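Grurnside gorge walk in September, worth it with kids?

saltmarsh_ed
Staying 3 nights in Wirnen end of September, thinking of the gorge path up to the falls. Kids are 6 and 10. Guidebook says easy, the blog I read says ropes and a ladder. Which is it? No car, so whatever the bus does.

pinecone44
Both lol. Lower path is easy, flat gravel to the second bridge. Ladder is only if you go on to the top pool. We turned back at the bridge, still saw the falls fine.

Hobnail
Wouldn't call it easy. Lower path has a drop on the river side and no rail for a good stretch. Went with my nephew, held his hand the whole way. If it's rained the night before, forget it.

pinecone44
There is a rail. They put one in after the washout.

Hobnail
On the first part, yes. Not past the old mill. I was there in June.

pinecone44
Ok fair, haven't been since last year.

tworivers
Bus from Wirnen goes at 8:40 and the next one isn't till after lunch. Get the early one. Last one back is 5:15 and it does NOT wait. Ask me how I know. Taxi was 200 and he wanted cash

saltmarsh_ed
200!! ok early bus it is. Anywhere to eat up there?

tworivers
Kiosk at the trailhead, shut half the time. Bring sandwiches.

Evander Strachan
Do Trostelero instead. Same river, further down, wide shallow bit where kids can paddle, and the walk is 3 miles round with shade most of the way. Grurnside is prettier but you spend the whole time yelling at them to stay off the edge. We did both in one week and mine only ever talk about Trostelero.

Hobnail
Second this. Though paddling in September, you'll want a towel and a flask, that water comes straight off the mountain

mags_b
Disagree, Trostelero is a picnic site with a parking lot. Coming all that way and skipping the gorge is nuts. A 10 year old will love the ladder. The 6 yr old can wait at the bridge with whoever loses the coin toss.

Evander Strachan
Parking lot's on the other bank, you don't even see it from the path. And there's no bus problem, they run every hour from the square.

saltmarsh_ed
Leaning gorge if dry, Trostelero if wet. Does that sound dumb? Also is Palma worth a stop on the way in, we change trains there and have a couple hours to kill

mags_b
Not dumb. Palma yes, old town is a short walk from the station. Skip the castle, the line is awful. Go down to the river steps and get ice cream.

tworivers
Luggage lockers at Palma are coins only btw. And the left hand row eats them.

Evander Strachan
Covered market in Palma too if it's open, pottery upstairs, cheaper than anything in Wirnen. Dont leave it for the way back, the change is tighter going home.
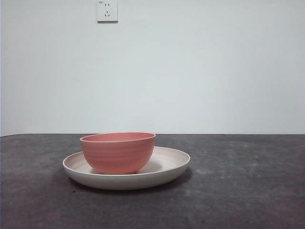 And go back to the tourist office in Wirnen the evening before for the path notice, they tape it on the door. If the upper path's closed it'll say so there, the website is always behind. Shoes with some grip for all of you, wet or dry.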